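Search the kitchen boards
Search

Dal turns to paste every time. What am I doing wrong?

I make a plain yellow dal on Sundays and it has never once come out the way it does at the lunch counter on Carnegie. Theirs is loose and silky and you can still tell it used to be lentils. Mine could hang wallpaper. I rinse the lentils, I boil them with turmeric and salt, I fry cumin and garlic in ghee and tip that on top. My spouse has started calling it "the spread." Is it the lentils, the pot or me?

paneerpressure

Probably you, but it's fixable. Two things. You're using too little water, and you're judging it when it's hot. Dal thickens as it sits, so when it looks right in the pot it's already too thick for the plate. Stop while it still looks like a soup you'd be a little embarrassed to serve. Keep a kettle going and loosen it with hot water at the end.

Also check which lentil you bought. Red ones (masoor) collapse if you look at them sternly. Split pigeon peas (toor) hold on longer, and I'd bet that's what the lunch counter uses. Soak them for an hour, then simmer with the lid half off. I wrote down my own way of doing it after the potluck in Roltley, where I brought 11 portions and took home 2, so somebody liked it.

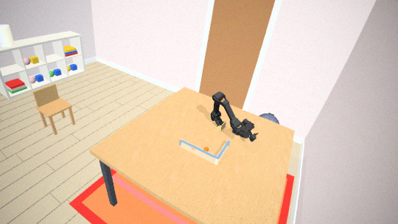 Brelville, Apr 24, 2019

Coming back to add the part I forgot, which is the whisk. Don't use a blender. A blender is how you get wallpaper paste. Give the pot a few turns with a hand whisk, off the heat, and quit while there are still bits in it. And fry the garlic until it's the color of a paper bag. Pale garlic tastes like a waiting room.

ghee_whiz_631

Pressure cooker. Done.

lentilmental

The pressure cooker answer is right as far as it goes, which is four syllables. If you do use one, go easy on the time, or you'll be back in July asking the same thing with a dirtier lid.

I'd look at the age of the lentils too. I had a bag of Tosivari toor at the back of the cupboard that had been through a house move, and it stayed gritty for an hour and then went to mud all at once. A new bag cooked evenly. And put a squeeze of lemon in right before serving. It won't thin anything, but people complain less about the texture when there's lemon.

sourpickle1622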